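Jolta J5 height-adjustable bench: eighteen weeks in the packing room

Category: workshop and packing furniture
Supplied by: Kerekes
Tested by: Csaba Szabó, with measurements by Evanthia Kyriakidis

The J5 is a two-leg electric bench sold as a bare frame or with a laminated top. We bought the frame with the standard top, at 602 including delivery, to replace a fixed-height bench that was too low for anyone taller than Beril. It has been in daily use since July, mostly for packing small orders and for the odd bit of repair work in the afternoon.

Assembly

The frame arrives in one carton and the top in another. The top carton is awkward for one person and should be carried by two. The instruction sheet is a single folded page with line drawings and no words. Step 3 shows the crossbar the wrong way round compared with the pre-drilled holes, and following it costs half an hour. Fit the crossbar with the cable channel facing the user's knees and ignore the drawing.

All fixings were present. The hex key supplied is soft and had rounded at one end before the second leg was on. Use your own. The screws that hold the top to the frame are short, and they bite well enough provided they are driven by hand. Lajos Szekeres put two of them in with a drill and stripped one hole, which we filled and redrilled a little further along.

Lifting

The motors are quiet at low speed and produce a slight whine near the top of travel. With no load the bench goes from lowest to highest in 18 seconds. With a full set of parcels and the label printer it takes a second or two longer. There is a soft start and a soft stop, and a half-full mug of tea does not spill.

The handset has four buttons and stores two heights. Two is too few for a shared bench. Three of us use it at different heights and the third person has to hold the button down every time. The Gevska bench we looked at before buying stores four, at a higher price.

Collision detection is set too coarse from the factory. It stopped for a stool pushed fully under the top, but it pressed on a bin for longer than I would like before reversing. Sensitivity can be changed by holding both arrow buttons for five seconds, a procedure found only on the supplier's website.

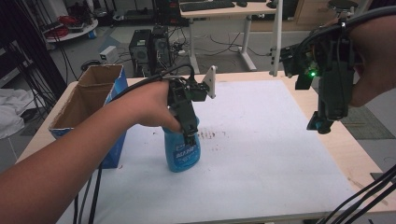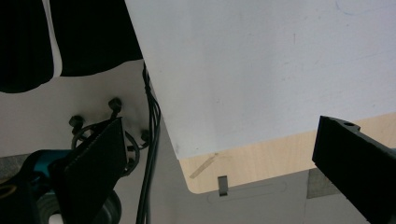
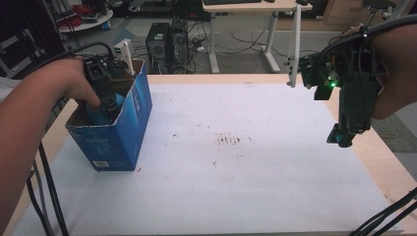
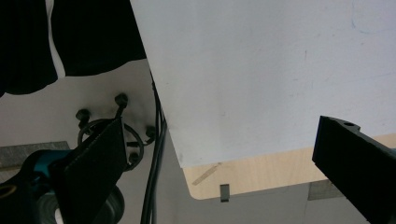 Stability

At sitting height the bench is solid. At full height there is visible sway front to back when someone writes on it, and rather less from side to side. Evanthia measured the movement at the front edge with a dial gauge and a steady push at the centre. It came to 3 mm at full height and too little to be worth recording at the lowest setting. Retightening the foot bolts after the first month reduced it slightly. They have not needed attention again.

The feet adjust by hand, but only before the bench is loaded. On our floor, which falls towards the door, one foot is wound out nearly to its limit. A longer thread would be useful in older buildings.

Surface

The laminate has held up well to tape, knives and dragged cartons. Ink from a marker comes off with spirit if it is caught the same day. Parcel tape leaves some residue in warm weather, and a plastic scraper lifts it without marking the finish. The front edge is radiused and comfortable under the forearms. The back edge is left square.

I have one complaint about the edge banding. It has begun to lift at the rear left corner over a length of roughly 5 cm. Marisol Palacios glued it down with contact adhesive and it has stayed put, but a bench at this price should not need it so early. Kerekes offered a replacement strip when we wrote to them. It arrived without adhesive or instructions, so it is in a drawer.

Cable management

A steel tray runs under the back of the top. It takes a six-way extension lead and two power bricks, with the lid closed, and no more. The lid is held by two thumbscrews that fall on the floor whenever it is opened. We replaced them with captive ones from a Navenix enclosure that was being thrown out, and the thread matched without any trouble.

The mains lead is too short. With the bench at full height it is under tension unless the socket is directly behind. Measure before ordering.

Power use

Standby draw was below what our plug-in meter can read reliably. In motion the bench uses so little for so short a time that the running cost can be ignored.

Compared with the alternatives

A fixed bench of the same size costs less than half as much and will not sway at all. If one person uses it, or everyone is of a similar height, buy that. The Gevska is the better machine for a shared room, with a stiffer column and the extra memory positions, though its top is thinner and the delivery time we were quoted was far longer. Jolta also sells a three-leg corner version, which we have not tried.

Good: quiet, smooth start and stop, hard-wearing surface, comfortable front edge.

Less good: two memory positions, short mains lead, poor instruction sheet, edge banding.

Beril Sezer now uses the lower preset and I use the upper one. Lajos holds the button.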